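ok bottle picking thread, since Bláthnaid asked what I've been doing at the workshop every night until 2

Goal is dumb simple. Arm finds a bottle on the table, picks it up, puts it in a bin, goes back for the next. Been at it since March. It's for a pill sorter for my dad's kitchen, eventually. Very eventually
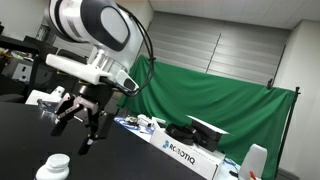 Wrist camera is the whole headache right now. I wanted it fixed on a post off to the side, Krisztina Pálfi talked me into putting it on the wrist and she was right, grr. It sits on the side of the flange and the cable has to loop over past the joint, so every time I write a new move I'm thinking about that loop. Snagged it twice. Second time it yanked the plug clean out and I lost a whole evening of runs. More slack now, plus a software limit on how far that joint gets to turn

Calibration: printed the checkerboard at the wrong scale. Printer had "fit to page" on. Every grasp came in 6 mm short and I blamed the gripper for three days. Sorry gripper

Reprinted it, measured with actual calipers, redid the whole hand-eye thing with 36 poses. Way better. Still drifts a bit near the table edge
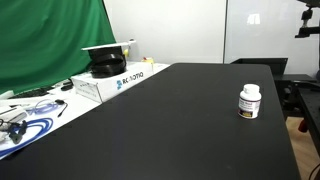 Detection is just a small model I trained on my own pics. White caps were fine from the start, labels not so much. It kept deciding a label band was a seperate object. Fixed by cropping tighter and adding more shots with the lights off on one side

Closing force is the other thing. Too soft and it slides out halfway up, too hard and the plastic dents. I have one number that works for full bottles and one for empties and no way of telling which is which yet. Bláthnaid says weigh it after the lift. Probably that

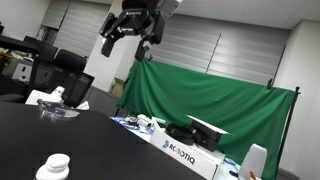 Last batch was 67 tries. Most of the misses were it coming down on the cap insted of beside it. So approach angle next, then the bin

Code's a mess, will push it once I pull my wifi password out of the config. If anybody's done slip detection from motor current only, pls reply, I'll try anything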